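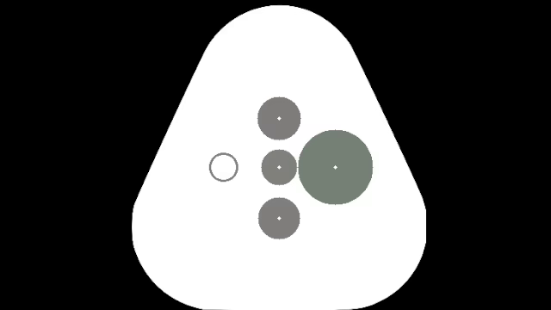 **Marian Tolle**
Lecturer, Physical Geography

2/19/20

## Rivers and sediment: notes for lecture four

Read these with chapter 4 of the course reader. The Larkano gauge data is in the shared folder.

### Where sediment comes from

A river carries material as dissolved load, suspended load and bed load. Most of what people notice as muddy water is suspended load, mainly silt and clay. Bed load is the sand and gravel that rolls, slides or hops along the bottom. It is hard to measure and is often left out of published totals, so check before you compare two rivers.

The Clenis rises at 2276 meters and runs 435 kilometers to the coast. Its upper valley is steep and has little soil. Most of the fine sediment enters lower down, below Stirnov, where the banks are soft and the slopes are farmed.

### Why rivers drop their load

When water slows, it can no longer hold its larger grains. Sand settles first, then silt. Clay can stay up for days in still fresh water, but it clumps and sinks faster once it meets salt water. Common places for deposition:

- the inside of bends
- behind dams and weirs
- on the floodplain, when the river leaves its banks
- at the mouth

### The Sengar dam

The reservoir at Sengar now traps nearly 78 percent of the suspended load that reaches it. Water released below the dam is clear and has energy to spare, and it cuts into its own bed. This is called clear-water erosion. Bridge footings downstream have to be checked for it.

At the coast the effect is the opposite of what farmers upstream might expect – less mud arrives, and the delta loses ground to waves. Subsidence adds to the loss.

### Terms to know

**Competence:** the largest grain a flow can move.

**Capacity:** the total load a flow can move.

**Avulsion:** a sudden shift of the channel to a new path.

### For next time

Plot the August discharge at Larkano against suspended load. Use log scales on both axes and label the units. Bring the plot to class on paper.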